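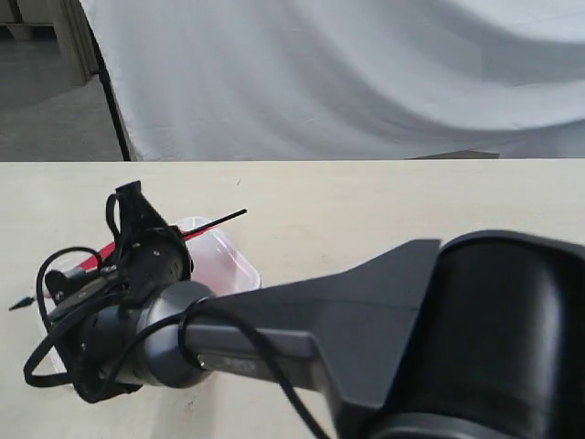

Home & Desk / Storage

The Shallow Tray, Considered

A desk tray has very little to it. There is a base, a rim, and a set of corners, and most of what separates a good one from a poor one happens in the few millimeters where those meet. Buyers tend to choose by color and overall size, then find that pens roll out, paper clips can't be picked up, or the tray slides every time something is taken from it. These faults can be read off the tray before it is bought, provided one knows where to look.

The trays discussed in this article are the shallow white kind with rounded corners, made to sit flat on a table and hold whatever is in use at the moment. Deep organizers with dividers are a separate subject and are mentioned only for comparison.

Rim height

A low rim makes a tray easy to reach into from any side. The hand comes in nearly flat, and a marker lying on the base can be pinched along its barrel. Raise the rim and the fingers have to drop in from above, which suits upright storage and very little else.

The lower limit is set by the thickest round object the tray will hold. A marker that rolls into a rim shorter than its own radius may climb it if it is moving fast enough, and a table with a slight fall toward the front will supply the speed. A rim a little taller than the radius stops it in ordinary use. The Dukura flat tray, sold mainly to stationery shops, sits just on the right side of this. The earlier Dukura did not, and still turns up secondhand with the same name on the box.

Long objects need less rim than short ones. A pen laid corner to corner with one end over the edge is held by its own weight as long as the balance point stays inside. It is an untidy way to store a pen and a convenient way to park one, as the raised end is easy to take hold of. 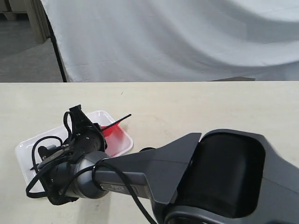
Corners and the inner slope

Rounded corners are chosen for molding and for wiping. A square inside corner collects eraser crumbs and graphite, and a cloth will not get into it. A radius wide enough to take a fingertip can be cleaned in one pass.

The slope between rim and base matters more and is described less often. A steep slope leaves more flat floor for a given outside size. A gentle one wastes floor, but a thin item such as a ruler or a washer can be pushed against it and will ride up until an edge is free. For small hardware the gentle slope is clearly better. For pens it makes little difference.

Manufacturers usually quote outside dimensions. The Hadell desk tray is an exception and gives its flat floor length, 217 mm, on the underside label. That is the figure to compare against the longest item to be stored. If only the outside size is given, subtract the rim and the slope at both ends. The result is often disappointing.

Surface

A glossy finish wipes clean and shows ink at once, which is useful if pens are left uncapped. It also reflects. Under a ceiling light the rim of a glossy tray picks up a bright line, and a person working beside it all day will want to turn the tray until the line is out of the way. A matte finish avoids the problem and holds pencil marks in return.

Contrast with the table is a lesser point, though it affects how quickly things are put back. White on cream is quiet to look at. The edge is easy enough to see in daylight and less so in the evening, when warm bulbs pull the two tones together. A tray that is hard to see gets things dropped beside it.
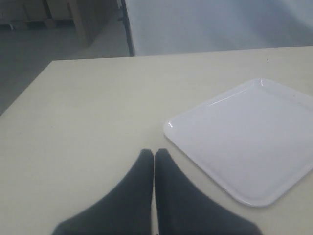

Tae-yang Ahn disagrees with that last point and holds that a pale tray on a pale table is the better arrangement, on the grounds that the contents should stand out and the container should not. A red pen on white is found at a glance whatever the tray is sitting on. Ahn's own desk has two trays, both Telar, both left empty at the end of the day.

The empty tray is a sound habit. A shallow tray works as a staging area: items come out of storage, are used, and go back. Once it becomes the storage, it fills to the rim and the benefit of the low side is lost. Those who need permanent storage within reach are better served by a clear container beside the tray, tall enough to keep pens standing and transparent enough to show their color through the side.

Placement

Most people set a tray square to the table edge and then reach across it at an angle. Turning it slightly so that its long side follows the forearm brings more of the floor within reach and stops the sleeve from catching a corner. The correct angle depends on chair height and arm length and is quickest to find by trial.

Keep the tray clear of the table edge by a hand's width. Leave more room on the side where the work happens. Cables should pass behind it, as a charger lead running underneath will lift one corner and set everything rolling.

Sliding is a matter of weight and feet. The Pruvost is heavy enough to stay put on bare laminate. The Telar is light and needs help: two strips of thin rubber under the long sides are sufficient, and they are preferable to corner dots, which allow the middle of the base to flex when pressed.
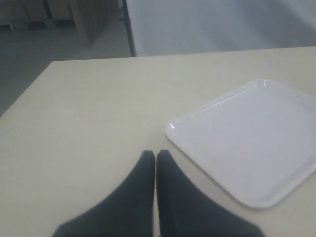
One reader wrote in after our earlier piece on drawer liners to say that rubber strips left marks on a painted table within a month, and that felt had solved it. Felt does protect the finish. It also slides, so it should be kept for heavier trays. On paint, a cork sheet cut slightly smaller than the base is a fair compromise and costs very little.

Cleaning is straightforward. Warm water and dish soap deal with dust and most ballpoint. Dry-erase ink comes off with a dry cloth if caught early. Permanent marker needs alcohol, which should be tested on the underside first, as some glossy plastics turn cloudy. Abrasive pads will dull the finish at the slope, where the pressure is greatest, and the dull patch then picks up dirt faster than the rest.

A tray that rocks on a flat table has usually been warped by heat, either in a dishwasher or on a sunny sill. It can sometimes be pressed flat under books after a soak in warm water. The Hadell recovers well from this. The Dukura does not, and should be washed by hand.

Last updated: January 2025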